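Friendship bracelet

A friendship bracelet is a band of knotted, braided or woven thread that one person makes and gives to another as a sign of affection. It is usually worn on the wrist, though plenty of people tie theirs around an ankle or onto the strap of a bag, and it is most often made from cotton embroidery floss, which is cheap, soft and sold in more colors than anyone could need.

Background

Knotting cord for decoration is a very old craft, practiced in many parts of the world, and the friendship bracelet borrows freely from it. Macramé lent the half hitch, the small, sturdy knot that most patterned bracelets are built on. The habit of swapping them caught on with young people in the United States during the later twentieth century, above all at summer camps, where the evenings were long and a skein of floss fitted nicely into a pocket.

Making

The simplest kind is the three-strand braid, and it is a lovely place for a beginner to start. The threads are tied together at one end, held down with tape or a safety pin, and crossed over one another until the band goes comfortably around the wrist. Knotted bracelets ask for more patience. In the candy stripe, which many people learn first, each thread takes its turn traveling across all the others, leaving a slanting line of color behind it. The chevron works inward from both edges to make a row of V shapes. A wide chevron may well take an afternoon or two, and much longer if the maker is talking at the same time, as makers generally are.

Customs

Tradition, where there is one, says that the bracelet should be tied on by the giver and left there until it wears through by itself. Some wearers make a wish as the knot is pulled tight. The craft writer Theda Sauerland, in her booklet for the thread maker Likar, recalls wearing one for 20 months, by which time the blue had faded almost to white and she had grown very fond of it.

Care

Cotton bracelets can be washed by hand in cool water with a little mild soap, then laid flat on a towel to dry. Bright reds are best washed alone the first time.

See also: Macramé; Embroidery floss; Charm bracelet 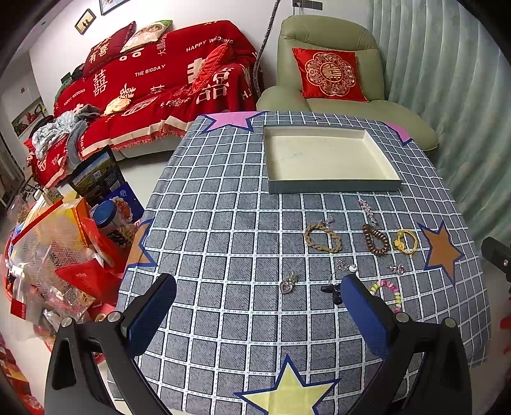

Reading time: 2 min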